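# Household Water Use: Notes for Session 2

Course reader, Kelletholm Evening School. Revised 4 Sep 2021.
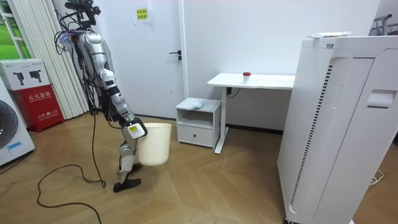
*Fig. 1. A plain plastic bucket, held by the rim.*

## Measuring flow with a bucket

A bucket and a watch will give you the flow rate of any tap. You need to know how much the bucket holds up to a marked line. Do not trust the size given when you bought it, which may be the volume to the brim. Fill it from a measuring jug and draw your own line on the outside.

1. Put the bucket under the tap and open the tap fully.
2. Start timing when the water hits the bottom.
3. Stop when the water reaches the line.
4. Divide liters by seconds, then multiply by 60. The answer is in liters per minute.

Worked case: the bucket is marked at 8 liters and fills in 24 seconds. 8 ÷ 24 × 60 = 20 liters per minute. That is a strong outdoor tap. Kitchen taps usually come out much lower.

Do each tap three times and take the middle value. If the readings are far apart, check whether someone was running a shower or a washing machine.

## Reading the meter

Most meters in Kelletholm show cubic meters in black digits and parts of a cubic meter in red. One cubic meter is 1,000 liters. For this course, write down all the digits and mark where the red ones start.

The Liramham Street reading from February, used in class:

| | Reading (cubic m) |
|---|---|
| Start of month | 1153 |
| End of month | 1165 |
| Used | 12 |

Twelve cubic meters over 28 days is 429 liters a day. Divide by the number of people in the home before comparing it with anyone else's.

## Finding a slow leak

Read the meter last thing at night and again before any water is used in the morning. The two readings should match. If they don't, close the valve to each toilet in turn and repeat. Toilets are the most common cause. Food coloring in the tank will show up in the bowl within half an hour if the flap is letting water past.

Ngân Quan's handout on replacing a flap is in the folder by the door. It covers the older Ater valves too.

## For next time

- Measure two taps at home and bring the raw times.
- Take one overnight pair of meter readings.
- Read pages 9 to 14 of the Dương booklet. Skip the part on wells.

Questions about the meter exercise go to Nga Huỳnh, room 123.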